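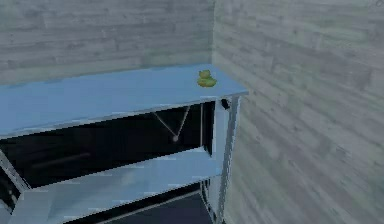 The duck on the blue shelf, in the simulator.

I went to the open day at Sturnix in April. They make control software for household robots, and they have the second floor of a building on the Grandbridge side of the river. I signed up mostly to see a robot move. I did see one, but I spent most of the afternoon looking at a rubber duck on a monitor.

Check-in was at 1 p.m. and my group had 13 people in it. We got a badge and a bottle of water and were walked down a hallway to the simulation room, which is desks and screens and one long window with the blinds down. Triin Venckus ran the demo. She works on what they call the tidy-up tasks, where the robot has to find a thing in a room and put it somewhere else.

The room on the screen is made up. It has gray plank walls and a light blue shelving unit in the corner, and the duck is up on top, back by the wall. Triin said the duck is the target object and the rest is there to be avoided. A run starts with the robot out in the room and ends when the duck is in a bin by the door, or when time runs out.

I asked why the walls looked so rough. She said wall textures get swapped between runs, so that the software doesn't learn to lean on one particular wall. The planks are one of 205 surfaces they have. The wood grain smears a bit on the right side where it stretches, and she said they leave that alone. Fixing it would take somebody a week and the duck would be no easier to pick up.

The corner is the hard part. With a wall behind and another wall to the side, there are only a few directions an arm can come in from, and a bad approach knocks the duck off the shelf. She showed us a chart from the current batch. They had planned 3,000 runs on this layout and 2,408 were finished when we got there. She didn't give a success rate and I didn't push. A man in our group did push, and was told it was "better than last month."

One thing I liked was the thin wire or cord hanging in the open compartment under the top board. It makes a V with a tiny white dot at the bottom. I had taken it for a glitch. Triin said it's there on purpose, as something thin that the software should notice and stay clear of. She also said thin things are still a weak spot, and that she'd like to have more of them in the rooms.

After that we went across the hall to see the real arm, which picked up a sponge and set it down again. It did this slowly. We stood behind a yellow line and people filmed it. A company called Ramanauskas had a table there with gripper parts you could handle, and I spent a while with those. The rubber pads are softer than I expected, close to a pencil eraser.

There was coffee at 3:30 and then a question session that ran long. Most of the questions were about jobs and price. I had one about how they decide when a layout is done and they can move on to the next, and I got a decent answer - they stop when new runs quit turning up new kinds of failure. Duvedholm is the next layout, named after a town one of the engineers comes from. It's a kitchen.

Parking is in the lot behind the building and it fills up early. They plan to do another open day in the fall and the sign-up will be on their site. If you go, ask to sit near the front in the simulation room, as the monitors are small and I had to lean around people for the first ten minutes.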